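3. Setup and Upkeep of the Hand-Held Gripper Station

3.1 Hardware

The station used for all household sessions in this paper, referred to below as Tisia, consists of a pair of hand-held grippers, a recording unit worn at the waist, and a charging case that doubles as a bench for small repairs. Each gripper is driven by the operator's hand through a trigger linkage. There is no motor in the tool. The jaw opening is measured by an encoder at the root of the linkage and logged with the wrist camera stream at 60 frames per second. The same jaw assembly is bolted to the arm in the Kandovholm cell, so that a grasp recorded in a kitchen can be replayed without remapping the finger geometry.

Because the jaws are shared between the hand tool and the arm, wear on one side shows up as an error on the other. In the first months of the project we treated the grippers as consumables and replaced a whole jaw when its behavior drifted. This was costly and it hid the cause of the drift. The procedure in this section was written afterward and applies to every session reported in Section 5.

3.2 Pad inspection and pivot play

Inspection is done on site, in the room where the session will take place, with the wrist camera live. The operator opens the jaws fully, holds the tool still for a slow count of five, and closes it on nothing. The open pose is the useful one.

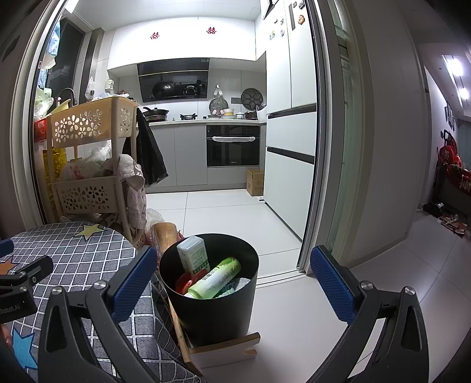 Figure 3. Jaws open over the bin in a household session.

Pad seating is judged against a reference still taken on the bench at Kandovholm. A pad that has crept along its jaw changes the contact line by a small amount, enough for a thin object to roll out during closing. In the open pose both blue textured pads are visible to the wrist camera, as are the four silver pivot screws on each linkage, and the operator can compare all of these with the reference without putting the tool down. A screw that stands proud of its neighbors is turned back with a hex driver and marked with paint. A pad with a lifted corner is replaced. We do not reglue pads in the field; the adhesive needs a night to cure, and two pads reglued in an apartment came off within the hour.

Pivot play is checked next. The operator closes the jaws on a steel gauge bar and rocks the bar lightly with the other hand. If the encoder value changes while the pads remain in contact, the linkage is loose. The limit was set at 3 encoder counts after bench trials with new, worn and deliberately loosened joints. Above that limit the tool goes back in the case and the spare is used.

The order of the two checks matters. Seating a pad requires thumb pressure on the jaw, and this is sometimes enough to shift a joint that was already near its limit. Play is therefore measured last. If any screw is turned after the play check, the check is repeated.

3.3 Cleaning

Household waste was the hardest material on the pads. Film packaging leaves a thin layer of oil or dust in the texture, and the grip on smooth plastic falls off long before the pad looks dirty. We clean both pads with a lint-free cloth and isopropyl alcohol after every block of trials, and wait until the surface no longer feels cool before resuming. Water with dish soap was tried and dropped. It cleaned well but left the pad slick unless it was rinsed, and rinsing put water into the lower pivots.

The lens window is wiped with a separate cloth. Using the pad cloth on the window caused a haze that was not noticed until the recordings were reviewed, and one full block had to be discarded. Cloths are now stored in two bags with different closures, so they can be told apart by touch.

3.4 Two-tool alignment

Many of the tasks need both hands. The two tools must then agree on time and on position, and the second is the harder to maintain. Time is set by a shared trigger line from the recording unit. Position is set by bringing both tools to a printed alignment card on a flat surface and holding them there until the tracker reports a stable offset. This is done at the start of a session, after any drop, and after any change of battery.
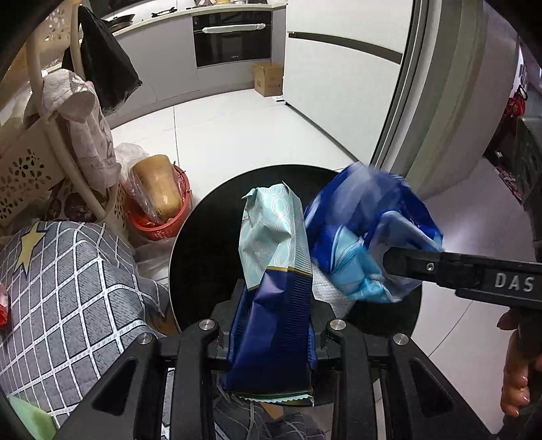
Figure 4. Both tools in use on soft packaging above the table.

Soft packaging is a severe test of the alignment, as there is no rigid body to hide a small error. With a box, the contents resist and the recorded poses are pulled into agreement. With film, each jaw goes where the hand puts it, and on replay an offset of a few millimeters becomes a missed pinch. The folded navy-and-mint package and the crumpled blue bag were each held in a different tool, close enough together that the jaws nearly share one working volume, and this is the arrangement in which we saw most replay failures before the card procedure was introduced. It also brings the tool bodies near each other. Operators are asked to keep the handles apart where the task allows, and to stop and realign if the bodies touch.

A short functional check follows alignment. The operator passes a cotton strip from the left tool to the right and back, ten times, at a comfortable speed. The strip is then passed by the arm pair in the Kandovholm cell from the same recording. Before the card procedure, 67 of 100 replayed handovers were completed on a worn pair of tools. After new pads and alignment the same pair completed 73. The gain is modest, and we attribute the remaining failures mainly to the timing of release, which neither step addresses.

3.5 Repair on site

The field kit holds one spare tool, two sets of pads, pivot screws, thread locker, the gauge bar and the card. Three repairs are permitted outside the lab - pad replacement, screw replacement, and exchange of the trigger cable. Anything involving the encoder or the lens mount is done on the bench, where the tool can be recalibrated against the arm. An encoder exchanged in the field will appear to work, but its zero is arbitrary, and the error is carried silently into every recording that follows.

A replaced pad is run in before use by closing it on the gauge bar at full trigger about 60 times. New pads are slightly tacky and release late. Skipping the run-in produced recordings in which light film stayed on the pad after the jaws had opened, and the policy trained on those recordings learned to shake its wrist.

Each repair is entered in the log with the tool number, the part, and the index of the first recording made afterward. The log is read by the data loader, which places a boundary at that index and fits a separate pad offset on either side of it. Recordings made between a failed check and the repair are kept but excluded from training.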